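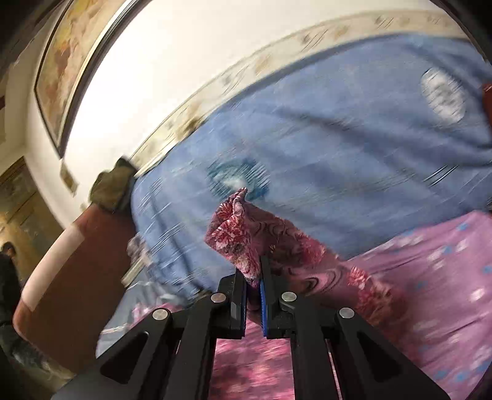 HOME & SLEEP

The thread count con

By Nabila Ouazzani

The most expensive sheets I have ever slept in were sold to me as 600 thread count. They came in a ribboned box with a card inside telling me to expect the best night of my life. I slept badly, woke up hot and went back to my old polycotton by the weekend.

Thread count ought to be simple. You take a square inch of cloth and add up the threads running each way. The trouble is that there are only so many threads you can fit into an inch, and some makers get past the limit by twisting thin yarns together and counting every strand. The number doubles. The cloth gets heavier, and so does the bill.

I put this to Karnadska, whose shop in Vestemthorpe sells little else. A polite person on the phone told me that customers "respond to the figure". I'm sure they do. I responded to it myself, to the tune of a month's food shopping. 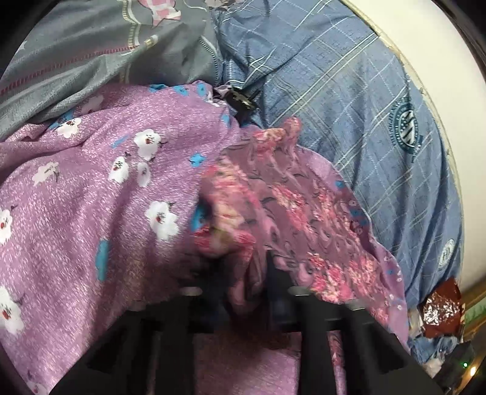
Then there are the words. Ezzat, a newer name that sells only online, calls its bedding "hotel grade" – which hotel, it won't say. I have stayed in hotels where the sheets felt like baking paper. Prurkosus promises a "sleep-active weave" and, when I asked what the weave was doing while I slept, sent me a discount code.

What you do want to know is rarely on the front of the packet: the fibre, how long it is, and whether the cloth is percale or sateen. Percale is crisp and tends to feel cooler. Sateen is smoother and can snag. I'd take a plain percale at half the count over anything in a ribbon, and I'd wash it a few times before deciding whether I liked it.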